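Projet Rovero — Rapport d'avancement à l'attention de la fondation Breller
24 janvier 2025

Depuis notre dernier point en août, le projet a changé d'allure, et nous sommes vraiment heureux de vous en rendre compte. Le volet « ouverture de portes et de tiroirs » tourne désormais entièrement en simulation, avec une politique unique entraînée sur 1219 démonstrations. L'été dernier, il nous fallait encore un modèle par type de poignée !

Le changement principal tient à la phase d'approche. La première version apprenait le geste d'un seul tenant, et les erreurs d'alignement se payaient au moment de tirer. Nous avons découpé la tâche en deux étapes : amener les doigts de part et d'autre du bouton, puis fermer et tirer. La seconde étape ne démarre que si l'estimation de pose est jugée assez sûre, sinon le bras recule et recommence.
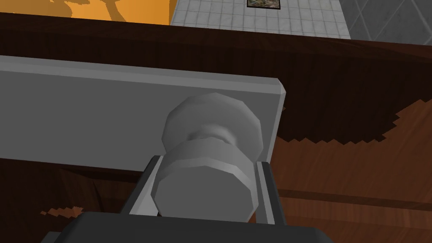 Les boutons ronds restent le cas le plus intéressant. Leur géométrie de collision est grossière, à facettes, et les contacts sautent parfois d'une arête à l'autre. Nous avons d'abord voulu affiner les maillages, puis nous avons préféré faire varier le frottement et l'orientation de la pince à l'entraînement. Sur la série de 159 essais réservée à l'évaluation, les glissements ont nettement reculé — c'est de loin le résultat qui nous a le plus réjouis cette saison.

Reste un point faible : les portes dont le bouton est proche du bord, où un doigt accroche encore le meuble voisin. L'équipe d'Atville reprend la génération des trajectoires pour ces configurations.

Côté calendrier, le lot 2 est en cours et le budget de calcul est respecté. Le passage sur le bras réel se fera sur le banc Cruickshank, avec une première campagne de 100 ouvertures. Nous aurons besoin de votre accord pour y transférer une partie de la ligne « déplacements », le détail figure en annexe.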